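## Wallpapering a nursery: your questions

**How early should I start?**
If the baby is due in August, I'd have the paper up by the end of spring, so you can air the room with the windows wide open and still have time to change your mind about the curtains (everyone does!).

**How many rolls will I need?**
For a smallish room, 5 rolls usually does it, and please do buy one spare from the same batch.

**Can I paper just one wall?**
Of course you can, and it's often the prettiest choice! Our Nimbridge clouds look lovely behind a crib.

**Do you send samples?**
We do, up to 3 at a time, and Lorraine Gilchrist packs every one of them with a little note about matching paints. 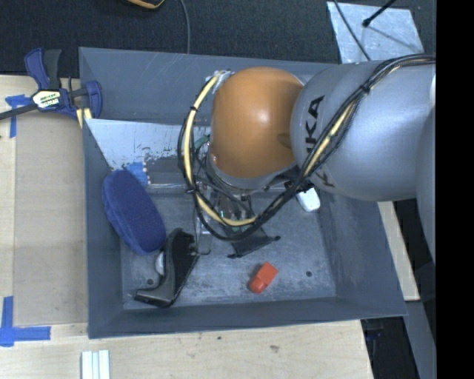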